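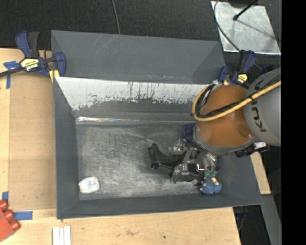 Taking my kids to a robot open day, what should we ask?

Asked by Bo-ram Nam, October 30, 2024

So the Flillia lab here in Cindonley is letting the public in next month and I signed us up – me plus two boys, eight and eleven. The email says there's a bin picking demo and then time for questions. I know nothing about robots! Is it worth the drive, and what do I ask so I don't look silly?

2 answers

Tuncay Dönmez
I went last year and loved it. Our demo was a big orange and gray KUKA arm over a gray bin, with a little blue toy in one corner and a small white package in the other. Sounds dull, but my daughter was glued to it. Ask why things in the corners are harder to grab than things in the middle (we got a great ten-minute answer out of that one, with a lot of arm waving). Also ask what happens when it misses. And let the kids ask first, the staff are much nicer to them, haha. The clamps holding the bin down were plain old bar clamps, one an Irwin, same kind I've got in my garage, and that cheered me up no end. Oh, and they told us the arm had done 1,463 picks that month, so the boys could ask for this year's number.

Parking is on the Grutau side, not out front.

Shinji Morikawa
Its fine but kind of crowded. We waited forever and saw maybe five minutes. Go early. I think there were snacks but don't quote me on that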